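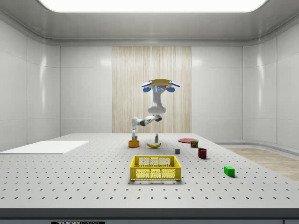

4. Bowls, cups and dishes in everyday naming

4.1. The problem of the low vessel

In the previous section we have considered the words for vessels with handles, where speakers agree to a high degree. The present section deals with open vessels without a handle, for which the agreement is much weaker. In English the usual candidates are bowl, dish, cup and basin, and a speaker asked to name one object can hesitate between two of them, or use both in the same conversation. A vessel that is short and round, as the orange one in Figure 2, is called a bowl by most speakers without hesitation. The difficulty begins when the walls become lower, or when the vessel becomes narrow, and it begins at a different point for different speakers.

It has been known for a long time that the boundaries between such words are not sharp. Less attention has been given to the question of how the boundaries depend on the household in which a person has learned to use the words. We think that this question is important, as many vessels are learned first by their place at the meal and only later by their shape. A child who eats soup every day from a wide and low vessel will call it by the word which the family uses, and the word will then be extended to other vessels of the same kind. If the neighboring family serves the same soup in a deeper vessel, the extension will go in another direction.

4.2. Material

Our material comes from interviews in four places: Ollus, Wuta, Pacheco and Unard. The first two are small inland towns with a long tradition of local pottery. Pacheco is a port, where imported tableware has been common for several generations. Unard is a newer settlement, and its inhabitants came from different regions, so that more than one set of words can be heard in the same street. All interviews were held in English, which is the main language of the home for all the speakers included here. Speakers who use another language at meals were interviewed as well, but their answers are treated separately in Section 6.

In total 510 speakers took part. They gave 1,649 names for handleless vessels which could be used in the analysis. Answers were left out when the speaker named the food and not the vessel, for example "the rice," or when the recording could not be understood. We also left out answers in which the interviewer had used the word before the speaker did. This happened more often in the early interviews, and the interviewers were afterwards asked to say only "this one" or "the next one."

Each speaker was interviewed at home, in most cases in the kitchen, and was first asked to speak freely about the meals of an ordinary day. Only after this conversation were the vessels of the household brought out and named. The order was chosen with care. In a trial in Wuta the vessels had been named first, and the speakers then repeated in the conversation the same careful words that they had given in the naming task. When the conversation came first, we heard the short everyday words much more often.

4.3. Shape and the choice of the word

The relation between height and width has been used in many earlier studies, and in our material it also gives the best single prediction of the word. Low and wide vessels are called dishes, vessels of middle proportions are called bowls, and narrow and high vessels are called cups. The middle zone, however, is not equally wide everywhere. In Ollus the word bowl covers nearly all open vessels, and dish is kept for flat ones on which food is brought to the table. In Pacheco dish reaches much further, and several older speakers used it for vessels which all the speakers in Ollus would call bowls.

The form of the wall has an influence of its own. When the wall rises straight from the base, speakers are more willing to say cup, even if the vessel is wide. When the wall is curved, bowl is preferred. A base ring or foot moves the choice in the direction of bowl too, and this effect was clearest in the two pottery towns. Several speakers in Ollus explained that a vessel without a foot is "not finished." We do not think that this explanation should be taken as a rule of the language, but it shows that the manner of making is still present in the minds of people who have never made a pot themselves.

Size has a smaller effect than we had expected. Very large vessels are called basins by some speakers, mainly when they are used for washing or for mixing dough, but the same vessel can become a bowl again as soon as salad is served in it. For small vessels the situation is more complicated. A small vessel for sauce was called a bowl, a cup, a dish or simply "the little one," and the same speaker was not always consistent within one interview.

4.4. Content and use

The food that is usually kept in a vessel can overrule its shape. Vessels used for soup are nearly always bowls, also when they are so low that the same speaker would call them dishes when they contain fruit. Vessels used for tea are cups, whether they have a handle or not. This observation agrees with what was reported by earlier authors for other languages, and we have nothing to add to it except one detail. In Unard, vessels for breakfast porridge were often named by the meal alone, as in "my breakfast," and the general word appeared only when the speaker was asked about the washing up. It seems that the vessel receives its own name at the moment when it is empty.

The same speakers were asked whether they would lend the vessel to a neighbor, and which word they would use in doing so. In this situation the answers became longer. A speaker who had said only bowl in the free conversation now said "the deep bowl" or "the bowl with the blue line." Such additions are needed when the listener does not know the kitchen, and they should not be counted as separate names. In the tables of Section 5 they are therefore listed under their main word.

4.5. Color as part of the name

Color words deserve a separate remark. In principle, color does not help to decide whether a vessel is a bowl or a dish, and in the naming task most speakers did not mention it. In free conversation it was mentioned often. It was used almost only for vessels with a strong single color, such as orange, red or green, and only rarely for white or brown ones. White vessels were distinguished by size or by a damage ("the chipped one"), and brown vessels by their maker or by the market where they were bought.

Small differences of shade within one vessel are usually ignored. The orange bowl in Figure 2 has a rim that is slightly darker than the rest, but a speaker who wishes only to point to it has little need to say so. Our speakers behaved in this way with their own vessels as well. A rim was mentioned only when it had a clearly different color, or when two similar vessels stood next to each other and had to be kept apart. Tanabe came to a similar view in his work on shop catalogs, where the color of the rim is written only if another article in the same list has the same body (Yasuo Tanabe, personal communication).

There is also a use of color that is closer to a proper name. In many homes "the orange bowl" or "the green dish" refers to one definite object which has been in the family for many years. In such cases the color word cannot be replaced, even when the glaze has become pale and another speaker would choose a different word for it. One woman in Wuta had a "yellow bowl" that all our interviewers would have called white. She told us that it had been yellow when her mother bought it, and she did not see why its name should change. We have recorded the name as it was given.

4.6. Differences between generations

In all four places the younger speakers use bowl more widely than the older ones. The change is strongest in Pacheco, where dish is becoming restricted to flat vessels and to the phrase "the dishes" for everything that has to be washed. Several reasons can be considered. Tableware is now sold under printed names, and these names are similar in all shops. Meals are more often eaten from one vessel, and for this vessel the word bowl is the common one. It is also possible that some speakers will take up the older use again when they have their own household, and our material, which was collected within a short period, does not allow us to exclude this.

In Unard the picture is less regular. Families from different regions brought different habits, and the children have in many cases kept two words with a small difference between them. For one group of cousins, a dish was the vessel at their grandmother's house and a bowl was the vessel at home, although both had been bought in the same shop. Differences of this kind disappear when the answers are added together, and we return to them in Section 5.3, where the answers are presented by household.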